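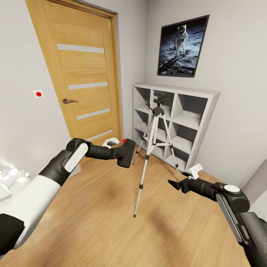

Kerside should stick with the back three for the new season, and I'll argue it with anyone! I've spent the whole break rewatching our games from October and I reckon the shape was the best thing Valbona Babić did all year. Yes, we leaked goals early on. But look at where Mirjana Omerović was picking the ball up once the wing-backs pushed on, and how much grass Þórey Vestergaard had to run into. The trouble is that half of what I'm talking about can't be seen in the clips, because everyone films from the fence at knee height and the ball is all you get. A tripod like the one in the corner there, by the white cube shelf, up on the grass bank at Kovačević Oval, and we'd have the whole width of the pitch. Anyway, back three. Who's with me?

hillside_haz
Posted 2018-01-02

terracotta
With you on the shape, not with you on the wing-backs. They were cooked by the hour mark every single week. Iltdale away is the one I keep coming back to, we were flying until the 72nd minute and then there was no one on the left side of the pitch at all. Two goals down that channel and we go home with nothing. Loved the first hour though, best football I've seen us play.

old_no_4
Sorry, can't have it. I've been watching this club since 2000 and we have never had the defenders for a three. You need somebody in the middle who can talk and somebody on each side who can turn, and we've got one who can talk. Back four, two sitting in front, let Vestergaard do her thing up top. Simple game.

hillside_haz
But the talking got so much better! Go back to the Rirard Cup tie. Morag Laing was organising the lot of them by the second half, pointing, yelling, dragging the line up ten metres at a time. She looked like a different player in the centre of a three. In a four she gets pulled out to cover the fullback and we lose all of that.

old_no_4
The Rirard Cup tie was against a side two divisions down, mate.

hillside_haz
Who put eight past their neighbours the week before!

old_no_4
Their neighbours are also two divisions down.

VlachouH
Haris here, I help run the under 16s, so take this as one opinion from the side of the training pitch and nothing official. Terracotta has a point about legs. What people miss is that the left wing-back was carrying a sore hip for a good chunk of the season and we had no cover there. I'd love to see the three with a proper rotation. We've got a couple of kids coming through who can run all day and who have grown up playing that role in our age group.

terracotta
Now that's what I want to hear. Any chance they get minutes in the pre-season games?

VlachouH
Up to Valbona, but they'll be training with the seniors. Come down and have a look, sessions are open.

bluescarf_jen
Can I put in a word for Omerović as well? Everyone goes on about Vestergaard's goals (fair enough, what a finisher) but Mirjana's first touch under pressure is the reason any of it works. There was a turn near halfway against Iltdale at home, with two on her, and the whole bank just went "ohhh". There were 233 of us in that day and I swear it sounded like a full house.

old_no_4
No argument there. Best midfielder we've had in years. I'd just like her to have somebody next to her, which she would in a four with two sitting. Playing a three leaves her doing two jobs.

hillside_haz
It doesn't have to! If Laing steps out with the ball then Mirjana gets a spare player beside her. She did it twice in the last home game and one of them led to the penalty.

terracotta
And the other one led to their equaliser, Haz.

hillside_haz
OK yes. But it was the right idea! She lost it because the pass inside wasn't on, and that's a spacing thing you can coach.

bluescarf_jen
Back on the filming, I'm keen. My brother has a decent camera he barely touches. The bank gets windy up the top end so we'd want something heavy to hang off the legs. Would the club mind?

VlachouH
Can't see why they would, but check with the office first about the junior games. For seniors I think the coaches would be glad of a wide angle.

old_no_4
Film it by all means. Then we can all watch the left side being empty in high definition.

hillside_haz
I'll bring the thermos and you can sit next to me and complain, No 4. First pre-season game, top of the bank, halfway line.

old_no_4
Done. White with one.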